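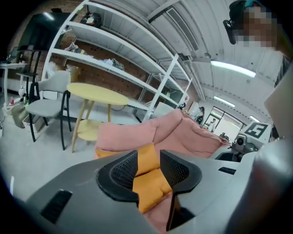
SLIDE 1: One cushion, one pink seat

Wait for the room to settle. Don't apologize for the color. It's pink, they have eyes.

Opening line: "I have spent 36 minutes of my adult life deciding where a cushion goes, and I'd like those minutes to count for something."

Then say what the talk is for. Most of us furnish a shared workroom by accident. Somebody's old couch turns up, a shelf gets bolted together in November, and by spring people are eating lunch on it (the couch, mostly).

Ask for a show of hands: who has a soft seat at work? Who has sat on it this month without moving something first?

SLIDE 2: The soft corner 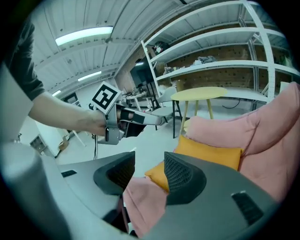

Mustard cushion on the pink armchair, round side table behind, white shelving against the brick.

Points to hit:

- Mustard on pink shouldn't work. I argued against it at Tillman and lost, and I've since come around. Say this quickly.
- The table is round and pale yellow, on thin wooden legs. Round is kinder to shins. Pause for anyone who has met the square kind.
- Look at the lower shelf. Gray and white things, in a pile. Every room has this pile. Ours at Putmont had a name, which I won't repeat here.
- Top shelves collect whatever has no other home. Give it a hook by the door instead.

Money, if anyone asks: we did the Gandach corner for 300 dollars, and the quote we turned down was around 3000. Ours has more lumps – nobody has filed a complaint.

SLIDE 3: Two rules

One cushion per seat. Two and people start stacking them on the floor.

Plump it when you get up. Demonstrate with the cushion from the Pindia tote. Check beforehand that it's in the tote.

Skip the rug story if we're past 2 p.m. Go straight to questions.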